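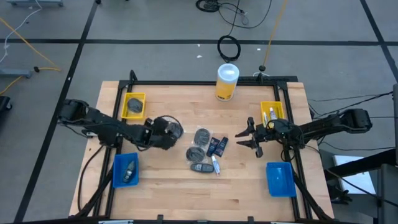

Photo: Ginevra Sanna / Vitholm

Every few weeks I read that a new robot has learned to tidy a table. The article gives the number of examples it learned from, and the number is always large. I would like to read also who made the examples, and how they decided which ones were good.

In January our group in Kekham collected 1,369 examples of sorting small objects into bins. Afterwards Kaja Venckus and I watched 600 of them again, which took us 4 days. We had thrown away many attempts in which the arm missed and tried again. I think now that this was a mistake.

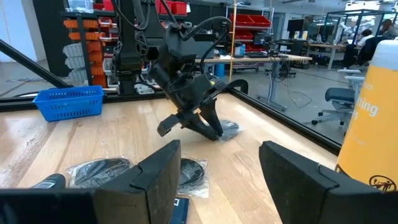
My opinion is that a collection must keep the slow and difficult moments. A learner that sees only clean grasps has no idea what to do after a bad one. Take a cable coil wrapped in clear plastic, with the two fingers of a gripper pressing into it. The plastic is thin and clear, and a person would simply feel for a better hold. If we delete each clumsy try, we delete this knowledge too.

I ask other groups to publish their rules for deleting, together with the count. Ours will be on the Vitholm page before the summer.

Samuele Cattaneo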